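Vesum House, Shared Laundry and Linen Room
Inspection checklist with comments
Date of inspection: Nov 25, 2019
Inspected by: Hakim Hidayat
Countersigned by: Haziq Halim

Scope: all surfaces, fabrics, storage and electrical fittings in the laundry and linen room on the ground floor. Items carried over from October are marked (C).

1. Door and access
Door closes fully and is not wedged: Satisfactory
Route to the fire exit clear of bags and trolleys: Satisfactory
Comment: One trolley had been left beside the notice board. It was moved during the inspection.

2. Floor
Free from standing water: Satisfactory
Matting flat and fixed (C): Action required
Comment: The corner nearest the sink lifts underfoot. Replace by the next inspection. Tape is not an acceptable repair.

3. Electrical
Sockets and plugs undamaged: Satisfactory
Extension leads not in use: Satisfactory
Iron stored upright with flex wound: Not satisfactory
Comment: The flex was trailing over the shelf edge. Residents are to be reminded in writing.

4. Fabrics and linen
Coloured items kept apart from white items: See comment
Seams and folded edges checked for wear: Satisfactory
Comment: Red cloths are for the washrooms only and must be washed separately. The label on the red bin is faded and should be reprinted in larger type. 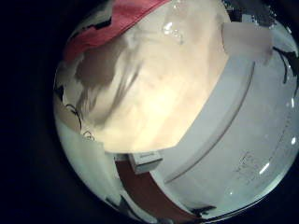
May red cloths be stored on the same shelf as white linen?
Red cloths must be kept on the lower shelf in their own lidded bin, including when they are clean and folded.

5. Cleaning products
Containers closed and labelled: Satisfactory
Cupboard locked when the room is unattended (C): Satisfactory
Comment: The new lock has been fitted and the key is held at the front desk. Decanting into drinks bottles remains forbidden.

6. Shelving
Fixings secure: Satisfactory
Heavy items stored below shoulder height: Action required
Comment: Two boxes of blankets are to be brought down from the top shelf. A step stool may be used for this task. Chairs may not.

7. Records
Previous sheet signed and filed: Satisfactory
Lint filter log up to date: Not satisfactory
Comment: Entries stop in October. The log is to be completed after each day's use and initialled by the person who empties the filter.

Outstanding actions: items 2, 3, 4, 6 and 7. Replies should be sent to Haziq Halim, quoting sheet 880.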